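Visit report: Greduder open day, hand-held grippers and wrist cameras

I went to the Greduder open day on Wednesday with a short list. We need to pick a hand-held gripper for collecting demonstrations in homes, and I wanted to try the soft-finger model and compare it with the parallel-jaw tool from Tokura that we already use. Doors opened at 9 a.m. and I had the demo units to myself until the first tour group arrived.

The wrist camera on the soft-finger tool has a very wide lens. Both views are from a furnished desk, with the ribbed magenta fingers open over a light blue mouse pad.

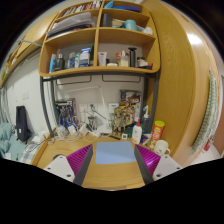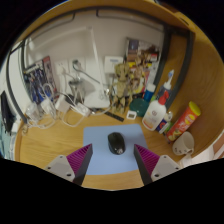 Fingers and grip

The fingers are flexible and come to a point. They bend around an object when squeezed, so a poor approach angle still tends to end in a usable grasp. I picked up a computer mouse 10 times and dropped it once, when I closed too far toward the back of the shell. With our Tokura jaws the same mouse has to be lined up squarely or it slides out.

Thin things are harder. A plastic ruler lying flat took me several tries, and I only got it by dragging it to the edge of the table first. The Tokura does better there. Tall cans and pump bottles were easy with both.

The pads are replaceable and held on with screws through a bracket. Changing one took me a few minutes with a small hex key. Greduder quotes 3532 closing cycles from its own wear test before the ribs started to crack. The engineer at the bench said to expect less than that if the tool is used on rough surfaces.

Camera

The wide view is the main reason to consider this tool. Both fingertips stay in sight along with a lot of the room, and the tracking software uses that background to work out where the tool is. Furniture and clutter help it. In a bare corridor outside the demo area, tracking was lost twice while I was walking.

The drawback is distortion. Straight edges bend toward the outside of the circle, and small print on labels was hard to read in the recordings I looked at. Anyone who needs to read a display or a package from the footage should plan on a second camera. Greduder sells a bracket for one, but it adds weight at the front and my wrist noticed after a while.

Trigger and controller

The trigger has a long pull and a light spring. I liked it for slow work and disliked it for repeated picks. The Munteanu controller box logs finger width and camera frames on one clock, and it starts recording with a single button. Battery life is given as 600 minutes of standby. They did not have a figure for continuous recording, and I have asked for one.

The Grallora arm mount was also on show. The same fingers bolt onto it, so what is recorded by hand can be replayed with matching geometry. I saw it run a pick and place on cups. It was slower than I had hoped, but the finger positions matched the hand recording closely.

Price and next steps

The hand-held kit is listed at $1587 with one set of spare pads. The controller is extra. Loan units go out in March for two weeks, and I have put our name down for one. I plan to run it against the Tokura on thin objects and on soft packaging, and to check tracking in the hallway of our own building before we decide.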